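Wididthorpe Adult Learning
Textiles for Beginners – notes for session 4
Knits, wovens and why your T-shirt twists

Right, so these are the notes I promised, typed up from my scribbles and a bit longer than what I said out loud. If you missed the session, read these and then do the homework at the bottom. Bring your hand lens next time as well please, we didn't have enough to go round!

Quick recap first. Last session we did wovens: two sets of yarn crossing at right angles, warp going the long way and weft going side to side. A woven cloth has very little give along either yarn, but pull it on the diagonal and off it goes. That diagonal is the bias, and it comes back in session 6 when we get to skirts.

Knits are a different animal. There's one yarn (or a few, on a big circular machine) looping through itself, row after row. The columns of loops are called wales and the rows are called courses. I always mix them up, so I think of a course as something you go across, like a golf course. It doesn't have to make sense as long as it sticks.

The loops are why a T-shirt stretches and why it creases softly. When you crumple a cotton shirting you get sharp little lines. Crumple single jersey and you get long, rounded folds that mostly drop out once you hang it up.
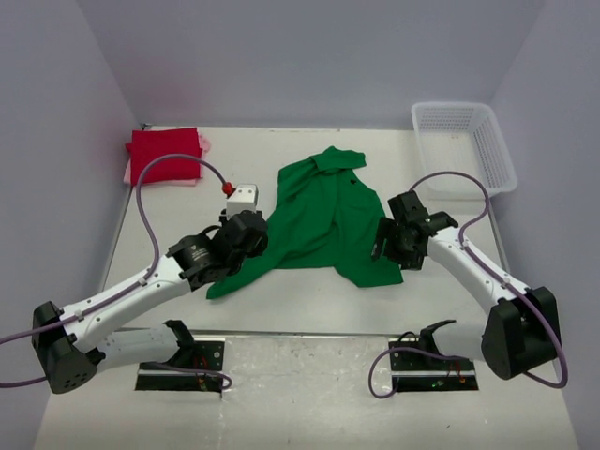
Birutė Org wrote to me after the session to say that her jersey tops hold a crease perfectly well if they've been left in the washing basket, and that she didn't think I should let people believe otherwise. Fair point, and I've changed my notes. Cotton is cotton, whatever you do to it, and if it dries in a heap it will stay heaped until you wet it or iron it. The loop structure helps, but it can't do everything.

Now, twisting. This is the one everybody wanted to talk about. You buy a T-shirt, wash it a few times, and the side seam wanders round to the front. The proper name is spirality. The yarn was twisted when it was spun, and it wants to untwist. In a woven cloth the crossing yarns hold it still, but in a loop it has room to move, so each loop leans over a little and the whole wale leans with it. 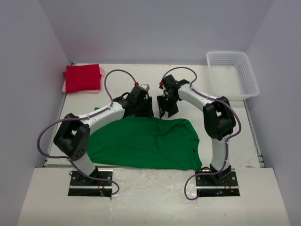

Single jersey is the worst for it. Rib and interlock behave much better because they have loops facing both ways, and the leaning more or less cancels out. Higher twist makes it worse, and so does a slack knit. A mill can calm it down by setting the cloth before it's cut, but that costs money, so cheaper tops often skip it.

You can measure it at home. Mark a square on the shirt before washing, lining it up with a wale, then wash and dry it and see how far the top edge has slid compared with the bottom. I did this with two tops from my own drawer, one Skustar and one Catex, and both had moved. On the worse of the two the side seam was out by 21 mm at the hem – not lovely, but I still wear it.

A word about weight. Knits are sold by grams per square metre, and you'll see it written gsm. Heavier isn't always better, but very light jersey does show every lump and tends to curl badly at the edges when you cut it. Pin it, or use clips, and let it rest flat for a while before you cut.

Homework
Find three knitted things and three woven things at home. Use the lens and draw what you see, both sides.
Do the square test on one T-shirt you don't mind drawing on.
Read Ruotsalainen, chapter 14, up to the bit on warp knits. Skip the tables.

Session 5 is dyeing, so wear something old. The big sink is slow to drain and I'd like to start on time.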